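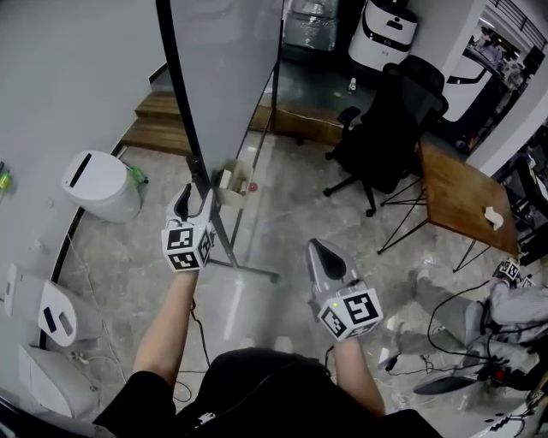 I love a patterned floor, and I think we should stop being so shy about them. For years the safe advice has been plain, pale and matt, as if the thing we walk on all day ought to apologise for itself. I went along with it in my own kitchen and regretted it by February, when every crumb and paw print stood out like ink on a tablecloth. Give me a grey marble pattern, the kind that sits so well with a big grey panel standing on it, and I'm happy! It has movement in it, it gives your eye something to do, and it forgives a great deal.

My neighbour Trefor Craddock laid floors in Rirnach for 37 years and he's the one who turned me. He talks about pattern the way other people talk about birdsong (at length, and usually while you're trying to leave). His view is that small rooms can take a bold floor better than large ones, and I've come round to it completely. His own hallway is black and cream diamonds, barely wide enough for two people to pass, and it's glorious. You come in out of the rain and feel cheered up before your coat is off.

Seul-gi Lim, who teaches an evening class on interiors in Platach, disagrees with me on this and we've had a very enjoyable row about it. She says a busy floor bosses the furniture around. Well, sometimes the furniture needs bossing! Most of us own a jumble of things we were given or couldn't bear to throw out, and a floor with some character pulls the jumble together far better than beige ever did.
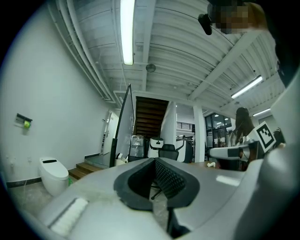

Does a patterned floor date more quickly than a plain one?

Fashions in plain floors come and go just as fast, so choose a pattern you've liked for years and it should last you well.

I'd add one thing on cost. I paid 700 pounds for the plain floor I now dislike, and the patterned one I turned down was 16 pounds more. I still think of those 16 pounds when I'm sweeping. Trefor has offered to lay me a new one in the back room, and I've already got the samples spread out under the table.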